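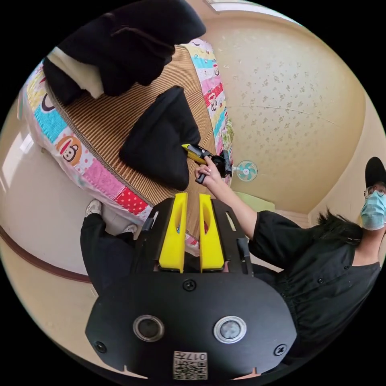 Striped woven mat over patchwork quilt, black cloth folded on top.

Sunday, 14:00. Bedding thermal test, Silta wadding, continued from the September sheet.

Guard heater on the plate settled at 33.5 C after a slow start. Ran the Grandenstead cotton batt first, then the Silta sample at 265 g per square meter, both conditioned overnight in the side room. Room humidity read 73 percent at the door and lower at the bench. Did not correct for this. Should have.

Silta lofts well but loses height under load. After 2 hours under the flat weight it had not come back to the starting mark. Cotton did no better, but it started thinner - so the drop matters less in use.

Stitch spacing still open. Sheena Chisholm wants wide channels to keep the loft. I think the wadding will shift in the wash, as the Gunn samples did.
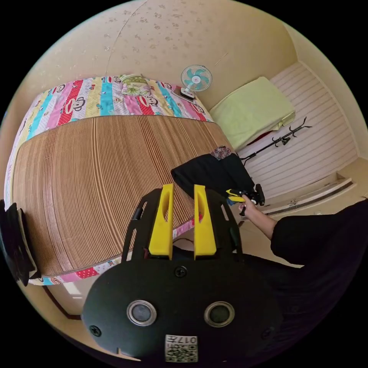
Bed, left side.

Abrasion: Jetberg backing cloth taken to 3000 rubs. Light pilling, no broken yarns. Edge of the clamp left a shine mark, ignore it.

To do: repeat Silta with humidity logged at the plate. New blade for the sample cutter. Ask Sheena which wash cycle she used on the Gunn pieces - label is missing from the bag.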